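Desk refinish or leave it alone?
Home & Workshop > Furniture care

marlowpine
10 Jul 2026
So I've been using the same desk since I started working from home and I'm trying to decide whether to put some kind of wax on it. I sit there 60 hours in a bad week, coffee and all, and my brother-in-law keeps telling me bare-looking wood needs "feeding". The seller in Jilgate couldn't tell me what the finish was. I paid 74 bucks for it used, so we're not talking heirloom, but I like it a lot!

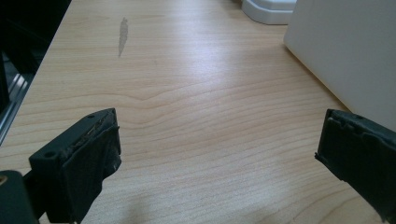 I've already got a tin of Caron paste wax in the garage from doing the front door in March, so it would cost me nothing except an afternoon. Is there a downside?

tobykettle
Downside is you'll be smearing wax around on top of a factory finish and it'll show every fingerprint. If it came from a big store it's sealed. Damp cloth, dry cloth, go have lunch.

hazel_and_oats
Gotta disagree with Toby a little. I waxed mine (a Motia, bought new) and it feels so much nicer under my arms, plus water rings wipe right off now. Thin coat though – thinner than you think – and buff like crazy. Mine's a pale one too.
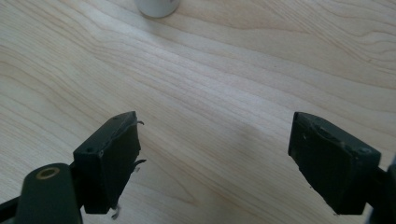
Pale wood grain, upper right is the swirly bit

I do it twice a year and I've had zero problems with fingerprints.

tobykettle
You've had zero problems because you buff it for an hour. Normal people don't.

marlowpine
Ha, ok. How do I even tell if it's sealed? I tried googling and got 5 different answers.

hazel_and_oats
Put a drop of water somewhere you don't care about and leave it 5 minutes. If it beads up, it's sealed. If the wood goes dark, it's thirsty, and then I'd use an oil before any wax.

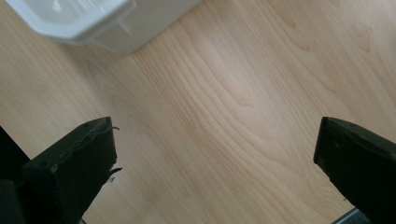 And do it on the underside too if you can get down there, which I can't anymore with my knees. Edges wear first on these, so check where your wrists rest.

tobykettle
Water test is good advice, I'll give you that. Still say no to the wax. Flukell cleaner and a soft rag is all I've used on mine, and it looks fine. 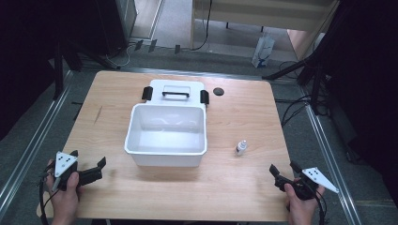 Raphaël Chevalier
Coming down on Toby's side. Wax over lacquer makes it a pain to touch up later, you have to strip every bit of it off before anything new will stick. I learned that on a dining table and I'm still mad.

marlowpine
Ok, did the drop thing and it beaded. Wax is going back in the garage for now. Hazel, what grit do you use if you ever get a scratch?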